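Min and the 2,000 Stops

Those of you in the Plaltstead depot have had six weeks of Min by now. Those of us at Wilulton get it on Friday, so I spent a morning in the passenger seat of a survey car to find out what we are letting ourselves in for.

For anyone who skipped the briefing (there were sandwiches, you missed out), Min is the new route planner. It takes the day's parcels, looks at what the survey cars have recorded about lanes, lights and kerbs, and decides who goes where and in which order. It used to be done by Jintana Kaewsai with a wall map, two telephones and a tone of voice. Jintana now has the title of route supervisor, and a screen on which Min shows her what it has decided. She can overrule it. In the first week she did so 70 times, and Min, which is said to learn from this sort of thing, has started sending people round the back of the hospital at school time, just as she always did. She is thinking of asking for royalties.

The survey car has a camera behind the windscreen and drives round town all day, being overtaken. I had expected something more dramatic. Mostly we waited at lights while the software made up its mind about bus lanes, which it is very keen on, and I ate a flapjack.

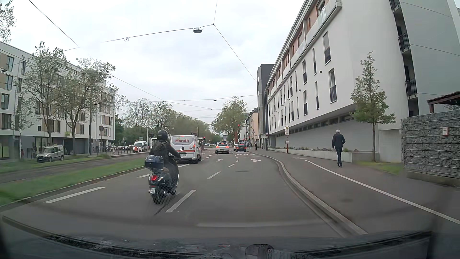
What changes for drivers is mainly the start of the day. The old scramble for the good rounds is finished, along with the bartering that went with it. You arrive, your round is on the handset, the cage is already sorted in drop order, and you are out of the gate before your tea has cooled. Management is pleased with this. Opinion in the canteen is more divided, partly over the tea.

The other change is that Min puts a time on everything. It allows for red lights and for the walk to a third-floor door. It does not allow for Windstead, where every customer wants to talk about their hip. After some grumbling at Plaltstead, drivers can now press "delayed, customer" without having to fill in a reason, and the figures no longer go to anybody's line manager by name. We were told this in writing, and I have kept the email.

On the numbers: the old system managed around 2,000 stops on a good day across both depots. Min's best so far is 1,946. The project team says it is still settling in, and the finishing times are certainly more even, so fewer people are stuck out at seven in the evening with half a van left. Three drivers told me separately that they have been home for supper all week. One said his family were getting used to it.

Nobody's job has gone. The two planning clerks have moved to customer queries, one of them gladly. The agreement on this runs until April, after which it will be looked at again – so if you have views, the time to send them is before then. Jintana is collecting them at the planning desk, on paper, in the tray that used to hold the wall map pins.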